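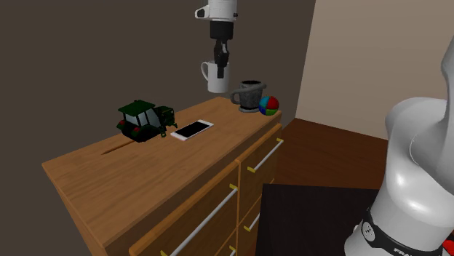 The mug supervisor

At Endness, which clears, packs and stores the contents of other people's houses, the woman who runs the packing floor has a new line in her job description. It says "simulation review". She has asked for it to be changed to "mugs" and is waiting to hear back.

"I watch a cup go up and down," she says. "Then I write down whether I liked it."

She has been on the floor for long enough to have wrapped things in actual newspaper, and asked that her name be left out of this, on the grounds that her sister reads everything. We spoke in the room behind the loading bay, where there is a kettle, two screens and a chair that everyone avoids. Through the window was the packing hall, and at the end of the packing hall, behind a yellow barrier, was the arm.

The firm employs 38 people. Until last October none of them had a colleague bolted to the floor. The arm arrived then as part of a project called Vornano, run with a software outfit named Warrier, and the idea was put to the staff in a meeting with pastries. A packer arriving at a house finds every surface covered in small things. Somebody has to lift each one, wrap it and put it in a box in an order that makes sense. Could a machine take on the lifting at the depot, where furniture often comes in with the small things still belonging to it and a good deal of the work is sorting?

"They kept saying 'surface items'," she says. "I've been doing this most of my life and I'd never once said 'surface items'. I said 'bits'. We do bits. Now there's a spreadsheet with a column for surface items and I've caught myself saying it at home."

What the staff had not expected was that the arm would spend most of the winter doing its work somewhere else. Warrier's people build rooms on a computer, put furniture in them, scatter some bits on the furniture and let a simulated version of the arm have a go. A batch is 300 rooms. When the batch has run, she and one other packer go through the pictures and the short clips and mark each attempt. They mark for what they call manners, a word she got into the official form and is proud of.

"The computer already knows if it dropped it. I'm not there for that. I'm there because it'll pick a thing up in a way that gets full marks and makes my teeth hurt."

She turned one of the screens round to show me. On it was a chest of drawers in a corner, very clean, with a toy tractor, a phone, a little coloured ball and a speckled grey mug on a saucer. The arm had a plain white mug by the rim and was holding it in the air towards the back.

"Now, the rim," she said. "Would you take your nan's mug by the rim?"

I said I probably would.

"Well, you'd be told. By the rim's fine if it's a mug like that, good and straight. If it's bone china I want you underneath it with your whole hand. Only it hasn't got a whole hand, it's got two fingers, so we have a conversation about it. With a form." She looked at the picture for a while. "The other thing I'd say is that nobody's dresser has ever looked like that. Where's the dust? Where's the little dish of foreign coins?"

She has raised the foreign coins. It is in the minutes. In the first batches, she says, the rooms had been furnished by someone who had plainly never been asked to empty one: everything stood apart from everything else, with a polite gap. She wrote a two-page note on what really lives on top of a chest of drawers, which includes hairgrips, single earrings, receipts, spectacles from three prescriptions ago and a candle that has melted on to a doily. Warrier sent back a thank-you and a question about what a doily was.

"But fair play, the next lot was better. They'd put the phone close up against a toy so it had to think about what it was going to knock. That's what I'd look at if I was training a lad. I don't care about the thing he's holding, he's looking at that. I'm looking at his elbow."

The arm, when it works in the hall, works on what the computer rooms have passed. It is slow. She timed it against a new starter in the first week, before she was asked to stop, and the new starter had finished his shelf and was eating a sandwich. It has since improved. It does a morning run of 40 lifts on real furniture, with a packer standing by to wrap what it hands over, and the packers take turns at the wrapping end.

This is where I had expected the complaint to be, and it was, although it was a different complaint from the one I had written down in advance. The packers did not much mind the machine. They minded standing still.

"When you're packing on your own you've got a rhythm. You reach, you wrap, you tuck, you have a bit of a sing. When it's passing to you, it's got the rhythm and you haven't. You stand there with your paper held out like you're waiting for a baby." She held out her arms to demonstrate. "We had one of our best packers, really quick hands, come off that after an hour and say she felt like a coat stand."

The shifts at the wrapping end were cut after that, at the packers' insistence, and nobody now does two in a row. A stool was also requested. It came in January, at the wrong height, and there is a correspondence about it.

I asked whether anyone had lost work. She took a moment over that one and put the kettle on.

"No one's gone. I'll say that, because it's true. But two people left before Christmas for their own reasons, and they've not been replaced, and when I ask I'm told we're seeing how the project goes. So you tell me. If you don't fill a gap, and there's a machine stood next to the gap, people can do the sum."

The management line, which she recited for me in a voice I will not attempt in print, is that the arm will free packers for skilled work. She does not disagree with it so much as wonder who has been counting the skills. Picking up a jug, in her view, was always the skilled part, and wrapping it was what you did to have a rest.

"They thought it was the other way about, because picking up looks like nothing. You do it all day, you do it with your tea. Then they tried to get a computer to do it and it took six months and a room full of clever people. I did enjoy that. I'd be lying if I said I didn't enjoy that."

There has been a raise for the two who do the reviewing, modest, and argued over line by line. She wanted it to count towards her pension and got that. She wanted a title and got "simulation review". The other reviewer is younger and has taken to it in a way she finds faintly alarming; he has begun to ask for harder rooms, and at lunch he discusses friction. He may go on a course. She has been offered the same course and has said she will see what the parking is like.

What has changed for her, day to day, is mostly her back, which is better, and her eyes, which are worse. She does two hours at the screen before lunch and then goes out on the floor as she always did. She thinks she packs more carefully than she used to, after all those hours deciding whether a machine has been careful enough. The other morning she caught herself lifting a sugar bowl straight up and holding it there, quite still, before moving it across.

"My mate said, 'Are you loading?'"

A second arm has been talked about, possibly from a firm called Esier, for the other end of the hall where the kitchens are sorted. She has asked to see the rooms first. Kitchens, she says, are a different animal — everything nests inside everything else, and half of it is greasy — and she has started on a note about them, which is already longer than the one about the dressers. The section on drawers of carrier bags runs to a page.

Would she rather the arm had never come? She watched it through the window. It was mid-morning and it was passing something small across to a tall man with a sheet of paper spread over both hands, who was indeed standing as if for a christening.

"Ask me when they've filled them two jobs," she said. "I don't mind it. It doesn't put the radio on. It's never once told me about its weekend." Then she turned back to the screen, where there were a good many chests of drawers still to go, and pulled the form towards her. Under "manners" for the white mug she had given it a seven, and had written in the box beside it: all right, but ask about the handle.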